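OK so we hit 283 demonstrations on the cable sorting task this evening and I want to write up how it's going while it's fresh. Thread!

Quick background: Mostari is our two-arm bench setup at Drodalbridge. The goal is a policy that can pull one wire out of a mess and put it in the correct slot. We started collecting in August, and the target is 2000 episodes before we train the big one.

Every episode is a person driving both arms by hand through the leader arms, start to finish, no scripting. A good one is under a minute. A bad one is me saying "come on, come on" at a wire for much longer than that.

Biggest lesson so far: slow down on the grasp, speed up everywhere else. My first batch had these long dreamy pauses in midair where I was deciding what to do next, and the small test model learned the pauses beautifully. It would hover. Just hover! I threw out that whole batch and I don't miss it.

Second thing, resets. We used to lay the wires out neatly before each episode (I like neat) and the model fell over the moment two of them crossed. Now whoever isn't driving scoops everything up and drops it from hand height. Ugly piles, much better data.

We also keep the recoveries. If a wire slips and the operator goes back for it and gets it, that stays in with a tag. We have 7 tags now and I'm fighting to keep it at 7, because every new tag means someone relabeling on a laptop until midnight.

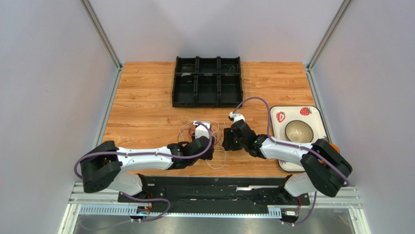

Tangles are my favorite part of this dataset and I'll happily talk about them all night. A single straight wire is almost boring, you pinch the middle and go. A pile has loops that move when you touch some other loop, and the operator ends up making tiny choices they can't explain afterward. Thin white strands like the ones around the left gripper are the hardest in the set for me, while the reddish ones are so much easier to follow by eye against the wood. The black six-compartment organizer at the back is where things get sorted, and reaching its rear row takes a very different wrist angle from the front row, so we log the two separately.

Operators matter too, way more than I expected. There are 5 of us driving and I can tell who's who from the joint plots alone. One of us always comes in from the left. One does a little wiggle before closing the fingers, and now the small model wiggles too!! I love it and I'm a bit worried about it.

Next up is the Shevchuk split, our held-out set with wire types the model hasn't seen in training. If the wiggle survives that I'm leaving it in.

Happy to answer questions about tags, resets or leader arm setup. Going to get some food and then do one more round of piles.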